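Project report: the snack corner
By Felicja Głowacki and Rhys Kereama
2020-04-14
62 shares | 9 comments

When we first sat down in December to choose a topic, Wanda Gajewski suggested we look at something we all walk past every day, and so we ended up with snacks — how people store them, and how they find what they want in a small space. It sounded almost too simple, but we grew very fond of it!

We sent out 263 short forms in the Lewis building and got 200 back, a lovely result considering how busy everybody was. Most people keep their crisps and fizzy drinks together, and most told us (some at great length, bless them) that bags get crushed under bottles. Eckhard Pfeiffer, our tutor, asked us to try an arrangement of our own, so we settled on an open-fronted wire mesh cage with a raised shelf. Drinks stand on the floor of it, with the colas towards the middle, and the crisps go up high where nothing heavy can land on them. Bright bags are easy to tell apart, and we liked being able to see the bottles through the mesh.

Kacper Żak would have preferred a cupboard with doors, and we did talk that over for most of an afternoon. In the end we kept things open, and his drawings for the cupboard are in the appendix.

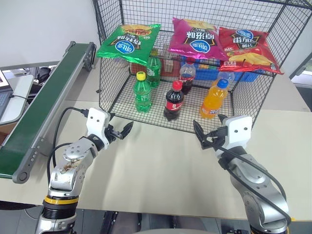
We would still like to ask the same people again after the summer, with a shorter form this time.

Contact: Vareck student projects | Back to top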